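Software inspection checklist – Appliance loading cell, Predport site
Control, perception, planning and tooling
Issued 2023-04-27
3 comments 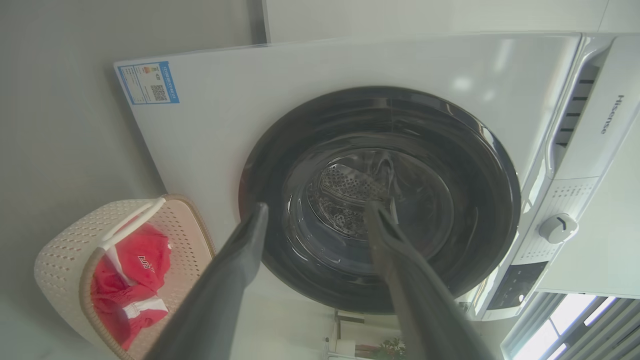
Pirby asked that the perception items be signed off before the planner is touched, as a planner change made against a bad drum model only has to be tested again. The order below has been revised accordingly.

This checklist applies to the Hasidier control stack, release 86, and to any branch built from it. Inspectors are to mark each item Pass, Fail or Not Inspected. An item marked Fail must carry a comment. An item marked Not Inspected does not count towards sign-off.

Section 1 – Perception

1.1 Wrist camera calibration file matches the serial number held in the cell configuration. PASS

1.2 Door opening is fitted as a circle from the wrist view, with the arm at a steep tilt as well as level. PASS
Comment: The black rim against a white front panel gives a strong edge. A white rim has not been tested and should be added to the regression set.

1.3 Reflections on the drum wall are rejected by the depth filter. FAIL
Comment: Bright patches on curved steel are still returned as surface points. Of 1,844 logged views, 170 contained at least one false point inside the drum. The filter threshold is to be read from the configuration file and is at present written into the code.

1.4 Drum paddle is included in the collision model. PASS
Comment: The paddle may be at any angle when the arm arrives. The model must be refreshed on each approach and must not be carried over from the previous cycle.

1.5 Garments in a nearby basket are segmented separately from the basket itself. PASS
Comment: Red fabric with white trim was held as one object. Dark fabric remains to be checked.

Section 2 – Planning

2.1 Finger width is checked against the door opening before entry. PASS

2.2 Planner keeps its set clearance from the door gasket for both fingers. FAIL
Comment: Clearance is computed from the centre of the gripper. With the fingers spread, one tip can reach the gasket while the planner reports a clear path. Each fingertip is to be checked on its own.

2.3 Planner returns a safe retreat path from every point inside the drum. PASS

2.4 Planning request times out at 700 milliseconds and the arm holds position. PASS

Section 3 – Control

3.1 Force limit is active before the fingers cross the rim. PASS

3.2 Loss of the camera stream causes a controlled stop. PASS
Comment: Tested by stopping the driver process. Unplugging the cable is a separate test – see 3.3.

3.3 Physical disconnection of the camera causes a controlled stop. NOT INSPECTED

3.4 Emergency stop clears the motion queue, and motion does not resume on reset. PASS

Section 4 – Tooling

4.1 Log files record the software release, configuration and operator action. PASS

4.2 Replay tool reproduces a logged fault without a connection to the arm. PASS
Comment: Replay labels are still in the old format. Cárdenas has the conversion script.

4.3 Simulator and cell use the same gripper dimensions. FAIL
Comment: The simulator file was last changed in November and has narrower fingers.

Result: not approved for unattended operation. Supervised operation may continue at reduced speed. Items 1.3, 2.2, 3.3 and 4.3 are to be inspected again on the next release.

Shares: 6

Related items
Depth filter settings for shiny surfaces
Replay tool – operator notes
Hasidier release 86 – known faults
Controlled stop test procedure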